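Do You Need a $248 Water Filter?
2021-07-17

My sister-in-law sent me a link last week to the Stotesine countertop filter, which costs $248 before you buy a single cartridge. She wanted to know if she should get one. I said I'd look into it, and then I lost most of an evening to it.

The sales page leans hard on reviews. There are 2,597 of them, and nearly all are glowing. I read a lot of them. People say the water tastes "cleaner" and "alive." One man says his knees feel better. Very few mention testing their water before or after, and when a company's best evidence is a stranger's knees, I start holding on to my wallet.

Then there's the claim that it removes "up to" 99 percent of contaminants. Which ones? The page doesn't list them. "Up to" covers everything from zero on, so I can't say it's false. I wrote to ask for the lab report and got a coupon code back.

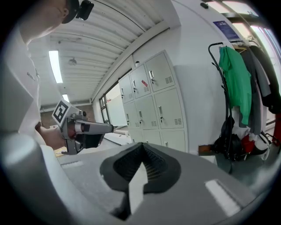 White shirt, gray housing, two bits of white tape.

Here in Rurkstead the town mails out a water report every year, and most of us toss it. I dug mine out of the recycling. It's dull reading, but it names what was tested and gives the limit next to each result. Ours was under the limit on every line. That doesn't tell you what your own pipes are adding, so if you live in one of the old houses up by Tully, a lead test is money well spent.

Aoife Quinlan, two doors down, has used the same cheap pitcher for years and swears by it. I'm not sure hers does much either, apart from the chlorine taste, but a new cartridge is $19 and she isn't claiming it fixed her joints.

I told my sister-in-law to get the test first and see what it says. She has already ordered the filter. It ships in September, and she's promised me a glass.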